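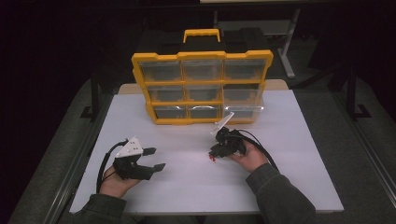
5 min read

How to Sort a Jar of Mixed Screws Without Losing a Weekend

Every household has the jar. Ours was a pickle jar, then a coffee can, then a coffee can with a pickle jar standing next to it. My father-in-law, Vilém Bednárik, had kept it going for decades and passed it on to me with some ceremony. I weighed it on the kitchen scale out of curiosity and then stopped weighing things.

If you have a jar like that, you already know how it works. You need one screw. You tip the whole jar onto a newspaper, find eleven that are nearly right, use one of those, and pour the rest back in along with some newspaper. This page is about getting out of that arrangement.

What you need

A cabinet with small drawers, the kind with fronts you can see through. Size matters less than you'd think. A muffin tin for the first pass. An old baking sheet with a rim. A magnet, a ruler, masking tape and a marker. Something to listen to.

Step 1. Throw things out first

Pour a couple of handfuls onto the baking sheet. Pull out anything bent, stripped or rusted solid. You will want to keep the bent nails. Vilém straightened his with a hammer on the back step, and I have never seen one go into a board without bending again in the same place, as though it remembered.

Also out: wall anchors that have already been in a wall, the mystery spring, and every furniture hex key beyond the first two. I had a whole bouquet of them.

Step 2. Sort by what it does

The beginner's mistake is to sort by length. You end up with a drawer of two-inch things, some of which are bolts. Go by job first, using the muffin tin:

Wood screws
Drywall screws
Machine screws and bolts
Nuts
Washers
Nails
Picture hooks and anything else that holds up a picture

Run the magnet through the pile now and then. Brass and aluminum stay behind, and you can decide whether you're the sort of person who gives brass its own drawer. (I am. It has four screws in it.)

Step 3. Now go by size, but only a little

Split each group into small, medium and long. Do not go further. Mavis Ostrowski, my neighbor, went by thread pitch and had a beautiful system for one winter, after which she was the only person in her house allowed to hang a shelf.

For machine screws, keep a nut of each common size on a loop of wire. If the screw spins into the nut, you know what you have. It beats squinting.

Step 4. Fill the drawers

Heavy things go at the bottom. A cabinet with all its nails in the top row wants to lie on its face, and one day it will. Put what you use most at chest height, if the thing is mounted on a wall, or in the top row if it sits on a bench.

Stop filling at two thirds. A full drawer catches on the one above, you pull harder, and then you're back to step 1 on the floor.

Step 5. Label, in pencil at first

Tape on the front, one or two words. "Small wood." "Hooks." Live with it for a couple of weeks before using the marker. I moved the washers twice.

Leave one drawer labeled "?" and be strict about it. When it fills up, empty it into the trash without looking closely.

Step 6. The jar

Get rid of it. If it stays on the shelf, even empty, somebody will drop a screw in it by Tuesday, and it was me.

Filed under: Workshop & Garage, Small Repairs

Last updated: Sun 8 August

Contact | © Perla Maldonado | Back to top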